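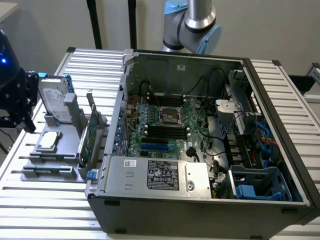
The old tower with its side panel off, and the Seagate drive next to it.

In December I finally opened the computer which was standing under my desk for years. I bought it used from Julwood, a small shop in our town, and I paid 38 dollars. Ingrid Pruitt, my neighbor, told me it was too much for a machine without processor and memory. Maybe she is right, but I like the case. It is heavy, dark gray metal, and the drive caddy has a blue tab which I find very practical.

My plan is simple. First the memory, because all the slots are empty, then a processor for the socket. I must read the label on the power supply with my good glasses before I order anything. The print is so small!

I would like to keep all our family photos on this computer. At the moment I have 2,770 of them on three different sticks, and more than 400 are double. My son says I should pay for online storage, but I prefer to have them at home.

The red cable and the blue ones I will leave as they are until I understand where each one goes. If somebody knows a good place for used memory, please write to me.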